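Bullari Student Robotics Club
Progress report to the Plumlow Education Fund
Second period, prepared by Maricel Tagle, club teacher

1. What we promised

In our application we wrote that the students will build a table with two robot arms, and that they will teach the arms to do small workshop tasks together. In November we finished the enclosure. This report tells what was done after that.

2. What was done

The students meet after lessons in the Štěpánek workshop. They work in two groups. The first group takes care of the arms, the cables and the grippers. The second group records the demonstrations and trains the program.

The task for this period is the handover. One arm picks up an object and gives it to the other arm in the air. Until now the students recorded 182 demonstrations. After checking, they kept 140 of them for training. The others had a wrong start position, or the object was dropped before the second gripper closed.

We must report also a delay. The control box from Bokora came later than was agreed, and for this time the students could practice only with one arm. They used the time to write the safety rules and to learn how to calibrate the camera. I think this was useful, but the handover work is behind the plan.

3. Money

From the equipment part of the grant we spent 58 percent. The biggest cost was the spare gripper fingers and the cable conduit. We do not ask for any change in the budget.

4. Present state

Both arms are mounted on the front rail and work on the same tabletop. The students now practice with a white cylinder, which both grippers must reach at its two ends.

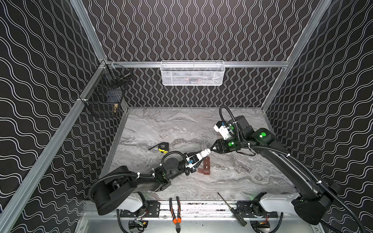

Page last changed: 2/20/24

The wooden blocks and the hand tools are for the next task, sorting. We have not started to record it. Before that, the students want the handover to succeed also when the cylinder starts in a different place, because at present the program is weak in this.

5. Next steps

We will record more demonstrations with different start positions, and then train again. The first group will prepare a short manual for new members. We kindly ask the Fund if the visit to the workshop can be moved to the end of the school year, when the students can show both tasks.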